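Can I take a lactose breath test while I'm on antibiotics?

Posted in Gut Health & Food Intolerance
Asked by Mylene Manalo

Hi all, hoping somebody has been through this. My doctor wants me to do a lactose breath test at home. I bought the Rilalico kit because the pharmacy near me had it on the shelf, and then two days later I came down with a sinus infection and got put on a course of antibiotics. I'm on day 4 now.

The leaflet says to fast overnight, drink the lactose mix and then breathe into the tubes every so often. Fine. But it has one tiny line on antibiotics that says "consult your provider", and my provider's office takes forever to call back. The kit doesn't expire until September, so there's no rush on that side – I just want to get it over with so I can eat cheese again (or know that I can't!).

Also, can I brush my teeth that morning? And does gum count as food? I chew a lot of gum.

2 answers

Gremia

Wait. I did mine too early and had to pay for a second kit, so please learn from me. The test measures gas made by the bacteria in your gut, and antibiotics knock a bunch of those bacteria out. You can end up with a nice flat result that says you're fine when you really aren't. My clinic told me to leave four full weeks after the last pill, and they count from the LAST pill, which I got wrong the first time around. Other places may use a different number, so do keep bugging your doctor's office. I'd send a message through the portal instead of calling. Mine answers those by lunchtime and never picks up the phone.

Teeth are okay at my clinic, but early, before you start, and rinse well with plain water. No gum! Sugar-free gum is worse if anything, the sweeteners in it can make gas all on their own. No mints either.
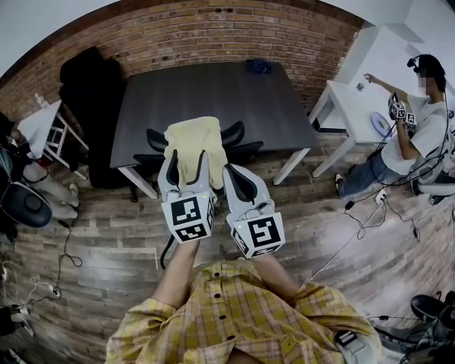 Page 13

The day before matters more than people think. I had plain white rice, baked chicken and water, and that was it. No beans, no onions, no whole grain bread, no milk obviously. I stopped eating at 7 in the evening and started the test at 8 the next morning. Set a timer on your phone for the tubes. I tried to keep track in my head while watching a show and missed one, and then I was stuck writing "20 minutes late" on the form and feeling dumb. Write the time on each label as you go, with a ballpoint. Gel pen smears all over those shiny labels.

You also aren't supposed to nap or exercise while it's going on. I cleaned out my email. It's a long boring morning and you will be hungry, so have lunch ready for the minute you seal the last tube.

If you get crampy after the drink, put that on the symptom sheet even if it seems minor. My doctor cared about the sheet almost as much as the numbers.

Austra Vītola

Agree with the above on waiting. Ask about probiotics too, and laxatives if you take any. I was told to stop my probiotic ahead of time and it wasn't anywhere in my leaflet.

My kit was a different one so I can't help with the Rilalico tubes. I paid 60 dollars and insurance didn't cover it. Results took longer than the box said they would.

Comment from Mylene Manalo

Thank you both! Okay, I'll wait it out and put the kit in the closet. Sad about the gum. Does the drink taste awful?

Comment from Gremia

Like flat sugar water, kind of. Not awful. Cold water helps if your leaflet lets you mix it cold – mine did.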